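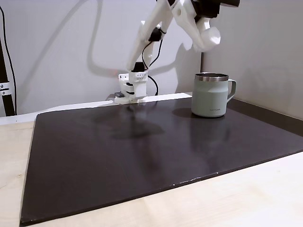

I have a coffee mug problem. Last January I promised myself I'd stop buying them, and I got all the way to the second week before a sale email got me (I know, I know). So now there's a sage green one with a steel rim living on my desk, and I love it so much it's a little embarrassing.

I used to be strictly a ceramic person. My old favorite was a big speckled thing I bought at a street fair in Tlapale, and it followed me through 2 apartments before I knocked it off the porch railing with my elbow. I moped for a while! Then I tried drinking out of the travel cup I take camping, a Trekden, and it was fine, but it has a lid, and I can't stand a lid at home. I want to stick my whole nose in the coffee.

What I wanted was a proper handle and straight sides, and something I could put down without looking. The green one does all that. The color is soft enough that it goes with everything in the room, even the dark board I keep on the table to save the wood. That table is pale and shows every ring, and I've already sanded out one bad one from a glass of iced tea. Never again. Now the mug goes on the board, the board stays put, and I wipe it down on Monday when I do the rest of the desk.

My friend Tanko Ogundipe came by and told me the board looks like a cheese tray without the cheese. He's right, and I have since put cheese on it.

One small complaint: the metal rim feels strange for the first few days if you're used to ceramic. I kept noticing it with every sip, and then one morning I didn't. Tea still tastes better to me out of china, so I keep a thin little cup from my aunt at the front of the cupboard for that.

Next up is the shelf over the sink, where the rest of the collection is stacked in a way that scares me every time I reach for a bowl. I'm going to give away half of it this weekend. Well, a third. The chipped blue one stays, and so does the one shaped like a pumpkin, so don't ask.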